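Rules for Robots: How People Work Safely Near a Robot Arm
Written by Tala Nassar for the Sullness young readers' pages
Checked by Evander Shearer, 7/1/23

A robot arm is a machine that can move things from one place to another. It has stiff parts called links, and joints between the links that let it bend and turn. Your own arm is built in a similar way, with a shoulder, an elbow and a wrist.

A robot arm can be strong and quick. It does not get tired, and it does not feel pain. It also does not know that a person is standing nearby unless somebody has given it a way to find out. For this reason there are rules about robot arms. Some are written down in long documents called standards. Others are habits that workers learn on their first day.

What is a standard?

A standard is a written agreement about how to do or make something. Engineers from many countries meet, discuss a problem and write down what they agree. Standards for robots cover matters such as how a robot must stop, what warnings must be put up and how the people who use it should be trained.

A workshop also has its own rules. The ones on this page come from the Kivthorpe workshop, where robot arms pick up mixed objects from bins. The Kivthorpe rule book has 7 chapters. Young visitors are given a short version, and that is what we have used here.

Rule 1: Know where the arm can reach

The space that an arm can reach is called its working space. It is often bigger than it looks, because the arm can stretch out, swing round and bend back over itself. If an arm can reach 900 millimetres from its base, then everything within 900 millimetres is inside the working space, even on the side where the arm is not pointing.

The tool on the end has to be added as well. So does the object the tool is holding. A long object makes the working space larger.

Kivthorpe has a line on the floor, drawn 600 millimetres beyond the furthest point of the working space. Visitors stand behind the line.

Rule 2: Know how to stop it

Industrial robots have an emergency stop. This is usually a large red button, and pressing it makes the robot stop as safely and quickly as it can. Everyone in the room must know where the button is before any work begins.

Many arms are also guided with a control unit held in the hand, called a teach pendant. It has a screen and keys. A worker uses it to move the arm slowly and to save positions. Only a trained person may pick it up. At Kivthorpe the person holding the pendant is the only one who may start the arm, and two people may never give it orders at the same time.

Rule 3: Keep the cables under control

An arm needs power and signals, and some tools need air too. These travel through cables and hoses. Where they run along the outside of the arm, they must be long enough for every joint to turn fully. If they are too short they will pull tight. If they are too long they may catch on something.

Workers tie the bundle to the arm at several points and leave a loop near the wrist. They then move the arm slowly through its whole task and watch the loop. Nizar Bataineh, a technician at Kivthorpe, checks the ties at the start of every shift and replaces any that have slipped.

Rule 4: Hold the bin still

When a robot reaches into a bin, its computer may be relying on the bin being in a known place. If the bin slides, the arm may hit a wall. Clamps on the rim can hold a bin in position — the kind with two handles and a spring is quick to fit. Tape on the table can mark where things belong.

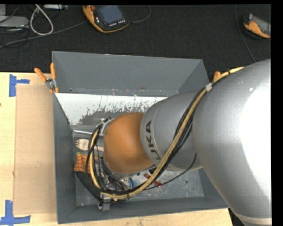 Rule 5: Let the robot have mixed objects, but choose them with care

Picking up one kind of box again and again is fairly easy for a robot. Picking from a mixture is harder. Stiff things keep their shape. Soft things such as cloth and gloves fold, and look different each time.

Objects used for practice should have no sharp points and no glass. They should not leak. Nothing alive goes in the bin, and neither does a hand while the arm is switched on.

Rule 6: Write it down

Each time something goes wrong, even something small, it is written in the log. An entry has 3 parts:

What the arm was meant to do.
What it did.
What was changed afterwards.

Samer Tarawneh reads through the log every August and suggests changes to the rules. The line on the floor was moved further back after one of these reviews. It had been drawn before a longer tool was fitted.

Words to know

Gripper: a tool on the end of an arm that holds objects.
Joint: the place where two links meet and can turn.
Link: a stiff part of the arm between joints.
Rim: the top edge of a bin.
Teach pendant: the control unit used to guide a robot.
Working space: all the places the arm can reach.

Something to try

You will need a chair, a long ruler and a helper. Sit on the chair and stretch out one arm. Ask your helper to mark the furthest place your fingertips can touch on the floor or a table. Now hold the ruler and stretch again. Measure the difference between the two marks, then decide where you would draw the line for visitors.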